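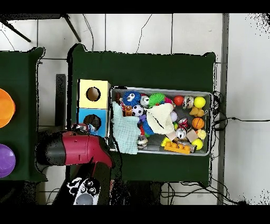

Arroyo Ridge Trail Reopens to Hikers

11/18/18 - The upper section of the Arroyo Ridge Trail is open again after being closed for most of the hiking season. A washout last winter took away part of the path below Purkov Point, and hikers have had to turn back at the second creek crossing.

Crews rebuilt 743 feet of trail and put in 67 new log steps on the steepest stretch. The full route to the lookout and back is four miles.

"The climb is still a hard one, but the footing is much better than it was," said Marcelino Miranda, who led the trail work.

Parking at the Idness trailhead is limited to 50 cars, and the lot usually fills by midmorning. A second lot on Erkero Road is open as well - it adds a short walk along the river to reach the start.

Dogs are allowed on leash as far as the lookout. Camping is not permitted anywhere on the ridge.

Abenezer Abera, who leads guided hikes in the area, will take a group up the new section in December. Places can be booked at the trailhead office, and hikers should bring water and shoes with good grip.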